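Kiston to repaint river mooring posts in blue and yellow

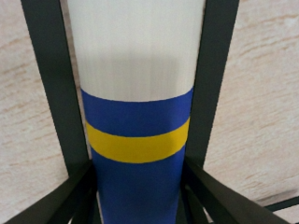
Off-white, blue and yellow banding in a computer rendering.

The town of Kiston will repaint the mooring posts along its riverfront this summer, replacing the plain brown that boaters have complained about for years. Work starts at the end of May 2026 at the upper landing and moves downstream toward the Karagiannis boatyard. The town expects to be finished by September.

Each post will be off-white at the top with bands of blue, yellow and blue beneath. The harbor office picked the colors after looking at several combinations, including red and white, which was dropped because of possible confusion with the navigation marks farther down the river.

"Brown disappears at dusk," said Nahuel Henríquez, the harbor manager. "People come in after a day on the water, the sun is behind the trees, and they are looking for something to tie up to. We had two boats hit posts last year. The damage was small both times, but we would like the number to be zero."

The posts were last painted when the riverfront walk was rebuilt. Since then the finish has peeled on the sunny side, and several posts near the fuel dock have been rubbed bare by lines and fenders. Henríquez said the wood underneath is sound except at Fido Landing, the small public landing next to the dog run, where 6 posts will be pulled and replaced before painting.

The contract went to Hinix, a marine coatings firm, which was the lower of two bidders. Crews will scrape and sand each post, apply a primer and then put on two coats of color. The work has to be done during periods of low water so that the lowest band has time to cure, and the schedule may slip if the spring runoff stays high. Loose paint will be caught on floating tarps and taken away at the end of each shift.

Short stretches of the riverfront will be closed to overnight mooring as the crew moves along. Signs will go up at least three days before each closure, and the harbor office will post the dates on its notice board and by the fuel pump. Boats left in a closed stretch will be moved to the visitor dock at no charge the first time. After that the usual towing fee applies.

The fuel dock will stay open throughout. The pump-out station will close for one day, with the date still to be set. Rowing club launches should not be affected, as the club uses its own ramp on the far bank.

Slip holders had mixed views of the plan when it was presented at the spring riverfront meeting. Most who spoke were in favor of brighter posts. A few said the colors would look out of place in the old part of town, where some of the river wall dates to 1704. The harbor office agreed to leave the iron rings set into that wall unpainted, and the four short stone bollards beside the ferry steps will be cleaned but kept as they are.

There was also a request for reflective tape. Henríquez said the office tried tape on a few posts two winters ago and most of it had come off by spring, leaving a gray residue that took longer to remove than the tape took to put on. He has asked Hinix to price a reflective additive for the yellow band instead. If the cost is reasonable it may be used at the two landings that get the most evening traffic.

The project is paid for out of mooring fees, and seasonal rates will not change this year. The town has set aside an extra $800 for touch-up paint, to be kept at the harbor office so that scrapes can be covered without waiting for the next contract.

Slip holders who own private posts next to the public ones are not required to match the new colors. Those who want to can get the paint codes from the office and buy from any supplier. Owners are asked not to do their own scraping over open water, and the office will lend out a tarp with floats on request.

Boaters with a seasonal permit who will be away in June or July should leave a phone number and a spare key at the harbor office — a note taped to the cabin door is not enough. Office hours are 8 a.m. to 4 p.m., with a later closing time once the summer schedule begins.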